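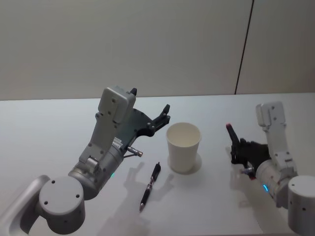 inkwell_otter
Posts: 2671

Ok but a paper cup is going to fall over the second you put a real pen in it. I've been through this. Weight goes up top, cup goes sideways, pens go under the radiator. If you want something on a desk to hold pens, get something with a bit of heft to it!

marginalia_moth (thread starter)
Posts: 149

Fair, but I did say in the title that I'm not buying anything. New white desk, took me since May to talk myself into it, and I don't want to fill it up with organizers the first week. I had a plain white cup and a black pen on it and I thought, that's kind of nice? White on white, and the pen is the only thing you notice. My question was whether anybody has lived with a paper cup long term or if it gets sad fast.

toastcrumb
Two years with paper cups here, off and on. They get sad at the bottom first. If you drop pens in tip down without a cap you get a little ink bruise, and then one day it's soaked through and there's a ring on your desk. On a white desk you'll be scrubbing that forever. Caps on, always.

inkwell_otter
Posts: 2671
Caps on AND cap end up. I know people like to store gel pens tip down so they start right away but in a paper cup that's asking for it.

toastcrumb
You want the cap down, otter. Then if it leaks it leaks into the cap.

inkwell_otter
Posts: 2671
And then you pull the pen out and leave the cap in the cup. Every time. I have fished so many caps out of the bottom of so many cups.

hem_and_haw
lol you two. It depends on the pen. Ballpoints couldn't care less which way up they are. Markers I lay flat if I remember, because the two-ended ones dry out on whichever end is on top, and if I don't remember they go in the cup and they're fine for a couple of weeks anyway.

As for tipping, put something in the bottom. I used a handful of dry rice in mine (then my kid spilled it, so maybe not rice). Coins work. Those flat glass beads from the craft store work great and don't smell like pennies.

marginalia_moth (thread starter)
Posts: 149
Ooh, beads. I have a bag of those from a vase somewhere.

I did look at the Durno cup, the ceramic one that's shaped like a paper cup? It's cute but I'd be paying for a fake version of something I have a whole sleeve of in the kitchen.

Anyway, one more:

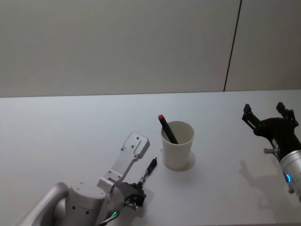

Cup with a black marker in it, red at the cap end

hem_and_haw
See, that looks good! I like the bit of red sticking up. The lean would bug me though. One marker in a cup always leans, you need a few friends in there to hold it up.

inkwell_otter
Posts: 2671
That lean is exactly what I'm talking about. All the weight is on one side of the rim. Bump the desk and it's gone.

marginalia_moth (thread starter)
Posts: 149
I don't bump my desk that much! And I kind of like the lean, it's easier to grab. When pens are packed in straight I end up pulling out three to get one.

Clondau_crafts
Coming in from the craft side of the board. Double the cup. Slide one inside the other and it stiffens right up, and when the inner one gets inky you toss it and keep the outer. I do this at my Clondau market table with brushes, which are way more top heavy than pens, and with beads between the layers it stays put even when it's breezy.

Also the rolled rim matters more than you'd think. Cheap ones unroll after a while and then the whole cup goes kind of oval. Once that starts, swap it.

toastcrumb
Double cup is smart. I'd still stick a coaster under it on a white top. I've got a cork one from Duangkaew that has taken every ink ring so far.

inkwell_otter
Posts: 2671
So now we're at two cups, a bag of glass beads and a coaster, to avoid owning a pen holder.

marginalia_moth (thread starter)
Posts: 149
All of which I already have in the house, except the coaster!! I'm skipping the coaster. Doing the double cup and the beads tonight, caps on, cap end up (sorry toastcrumb). Will report back if there's a ring.

Does anybody know if magic eraser is safe on these white tops, by the way? Asking before I need it.

hem_and_haw
Try it on the underside first. It took the shine off my old one.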